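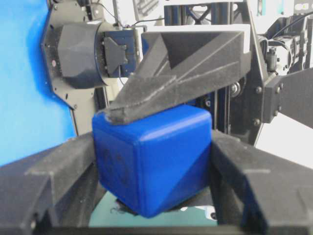 Getting scuffs off blue plastic blocks??

plikaro_fan34
ok so I have a tub of solid color blocks, smooth plastic, rounded corners. Bought used in February, 158 of them. Most are fine but the blue ones have these gray smudgy marks on the faces. Dish soap did nothing. Magic eraser or is that gonna wreck the shine? need them decent for my nephews

tristier_mom
NO magic eraser. It's basically sandpaper. Did it on a red one, dull patch forever

Gilmar Araújo
Disagree, used one on loads of blocks and they look fine. Light pressure. Wet it first. People scrub like they're cleaning an oven then blame the sponge

tristier_mom
Fine on matte maybe. On anything glossy you'll see it in side light

plikaro_fan34
mine are kinda in between? slight gloss

bittencourt_attic
Figure out what the mark is first. Rubbed-off stuff from something else (dark rubber, shoe soles, pencil) sits on top and comes off w/ rubbing alcohol on a cotton pad. A real scratch doesnt. Fingernail test, if it catches its a scratch

Gilmar Araújo
alcohol can haze some plastics too, just saying

bittencourt_attic
So test a bottom face. Ive done around 200 this way and none hazed. Blue is the worst color for showing it btw, yellow hides nothing either but at least you see what you're doing

Amrit Thibodeau
Baking soda paste, soft toothbrush, done. Mine had the same gray crud. Slight gloss like OP's, held up ok
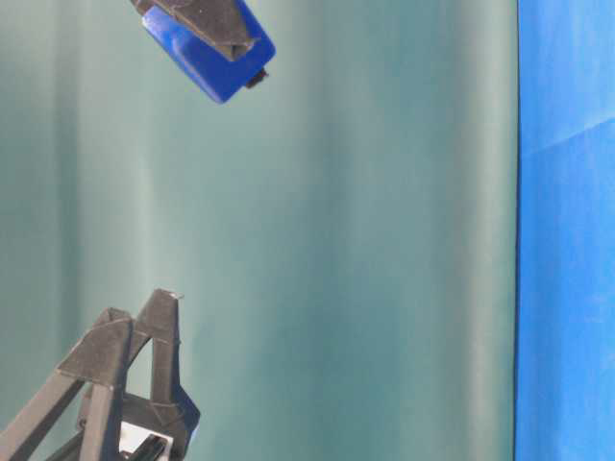

one of the blue ones, shine's still there along the bottom edge

tristier_mom
looks decent I guess. baking soda is still an abrasive tho

Amrit Thibodeau
A very mild one. Rinse well, it gets in any little gaps and drys white

plikaro_fan34
does anybody know if Rulto wipes work, have a half pack under the sink

Gilmar Araújo
never tried em on blocks. too perfumey for kids stuff imo

plikaro_fan34
update 31st March: did 6 with alcohol on the bottom face first, no haze. Smudges gone on four, other two have actual scratches, nail catches. Leaving those. Thanks all

tristier_mom
told you no eraser

Gilmar Araújo
they didnt even try the eraser lol

bittencourt_attic
Wash the alcohol off before the kids get them

plikaro_fan34
yep already in the sink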